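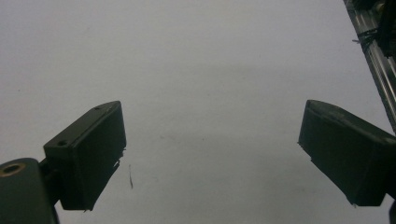 My desk lamp and I

2024-10-31

I have been wanting to write about desk lamps for ages, and with the clocks about to change and the afternoons getting shorter, I have run out of excuses. So! Lamps!

It started in April, when I moved my drawing corner away from the window (too much glare in the morning, then no light at all after lunch) and had to admit that the ceiling light in there is awful. It sits behind me, so whatever I'm drawing ends up in the shadow of my own head. I put up with it for months. Then Caroline Okoth came over to borrow my good scissors, took one look at me hunched over a sketchbook and told me to go get a lamp, today, before dinner.

I went a little overboard with the research. I read 58 reviews in one weekend and made a list, and then I ignored the list completely and fell for color. Everything sensible was black or gray, and I wanted something that would cheer me up on a dark Thursday in the fall.

Turquoise, and I mean really turquoise — the glossy kind that catches the light all by itself. I love a plain cone shade, too. You point it at the thing you want to see and the light goes there, with none of it in your eyes. The round base is a good shape for me because I'm forever turning the lamp a few degrees one way or the other, and there are no corners to bump into my pencils.

The other half of the setup is a white board laid flat on the table. Saadet Oral does this in her sewing room and I copied her without shame. A bare wood top is lovely to look at, but it drinks up the light, and a white surface throws some of it back at you. With the shade tipped down you get a bright pool right in the middle where your hands are working, and the cord can run along the back, well away from your elbows.

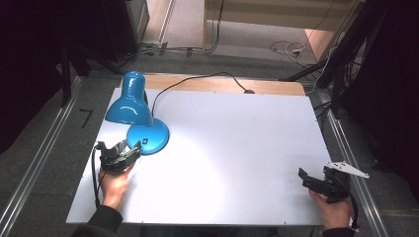 Where to put it

If you're right-handed, try the lamp on the upper left. The shadow of your hand then falls away from the line you're drawing. I did it the wrong way around for two whole weeks and kept wondering why my hatching looked so wobbly!

Bulbs

I'm still playing with these. Warm white is cozy for reading, but my colored pencils all go a bit orange under it, so for drawing I've switched to something more neutral. Welington Andrade swears by daylight bulbs for his model kits and has promised to lend me one. I'll report back once I've tried it with the blues.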